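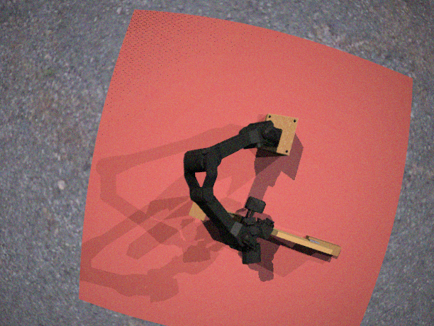

*Salmon-red mat on speckled grey ground, rendered.*

**Heltholm outdoor mat, 18 mm**

Bought in December for the gravel pad beside the shed, $119 delivered. Colour is close to the catalogue render. The underside grips well on compacted gravel – less so on loose fill. Rinses clean with a garden hose and dries in 40 minutes in shade. The Plivmont is cheaper but curls at the corners after a frost. Edges on mine have stayed flat.

Rating: 4/5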